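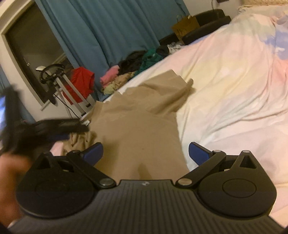 Two hand-held grippers at work on a short-sleeved shirt.

Mamta Kandpal keeps her grippers in a padded tool bag with a toothbrush, a packet of cotton swabs and a notebook that has been dropped in tea at least once. She looks after the hand-held pairs at Flillomard, and when I asked how long it takes to get one ready for a morning of folding, she laughed and poured me a cup before answering.

"Seven minutes if I'm left alone," she said. "Longer if Cyprian wants to talk, and he usually does!"

Cyprian Pietrzak does most of the folding, and he's the one who notices first when something feels off. A finger that closes a hair late, he told me, will drop a collar every time. "Shirts are the worst. You've got a sleeve, and the sleeve has its own opinion. If the two pads don't meet flat, you pinch one layer when you wanted two."

So the pads come first. Mamta wipes them with a damp swab and lets them dry (no alcohol — she ruined a set that way in April and is still a little sore about it). Then she closes the fingers slowly on a strip of paper and tugs. If the paper slides out on one side, she loosens the pad, nudges it and tries again.

After that come the pivots, which collect lint the way a dryer does. "People think cloth is gentle on a machine," she said. "I've worked on metal presses, and I'd take metal shavings any day. You can see metal shavings." She showed me a little gray curl she had pulled out with tweezers, and seemed rather proud of it.

Her notebook says the pair on the table had done 2,179 folds since its last full strip-down. She used to wait for trouble, but now she opens up the joints every 200 and does the small cleaning in between. Didn't that number sound wrong, I asked? She looked again, sighed, and admitted that a full strip-down and opening the joints are two separate things in her book, and that Ebony Trevaskis has been begging her to rename one of them.

I wondered whether she ever folds anything herself. She does, mostly to check her own work, and always with a shirt. "A towel will forgive you," she said, reaching for the toothbrush again. "Cyprian, is that left one still sticking?"

It was, a bit.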